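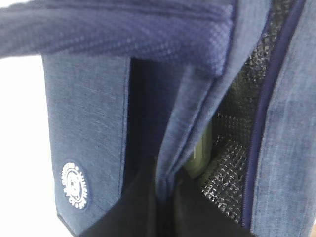

# Setting Up the Giritz Soft-Goods Kit for Bag Packing and Unpacking

Revised March 2025. Prepared by Geetha Kurup, Applications Support, Ornow.

This guide covers first-time setup of the Giritz Soft-Goods Kit on a single-arm workstation. It is intended for sites that have completed the basic installation and can already pick up rigid items. Soft bags are less forgiving. The opening changes shape when touched, and dark linings give the wrist camera little to work with.

## Before you begin

Confirm that the following are on hand:

- the kit controller, with software 2.4 or later
- the two-finger gripper with the narrow silicone tips
- the wrist camera and its short cable
- one zippered bag of the type you intend to handle
- one light, unbreakable item that fits inside it

Lock the arm in service mode before changing the tips.

## Step 1. Fit the tips and camera

1. Remove the standard tips and store them in the tray supplied.
2. Press the narrow tips on until both tabs click.
3. Mount the camera on the upper bracket and tighten the two screws by hand.
4. Run **Camera Check** from the Tools menu. Repeat it whenever the bracket is moved.

## Step 2. Adjust exposure for dark interiors

Place the bag on a plain, light-colored surface and open the zipper by hand. Move the wrist over the opening and select **Interior View**. Raise the exposure until the edge of the lining can be told apart from the item inside. Some shadow at the bottom of the bag is acceptable. Shiny linings may produce small bright spots; if these flicker, lower the exposure one step.

## Step 3. Teach the opening

Mark both sides of the zipper on the touch screen, then mark any strap or loose flap as **Avoid**. Straps are the most common cause of failed grasps at our customer sites. Save the bag under its own name. The controller stores up to 59 bag profiles.

## Step 4. Run the trial cycle

Start the 16-cycle trial at low speed. Keep one hand near the stop button throughout. The arm will reach in, lift the item, set it down, and return it. If the tips pinch the fabric, stop the trial and repeat Step 3 with a wider margin along the zipper.

## Care and service

Wipe the tips with a damp cloth after each shift. Replace them every 2,000 cycles; the counter is on the Status page. Cleaning solvents void the warranty on the tips.

Loan kits may be requested through Sumathi Iyengar in the Ornow service office. Please include the controller serial number and the name of the saved bag profile.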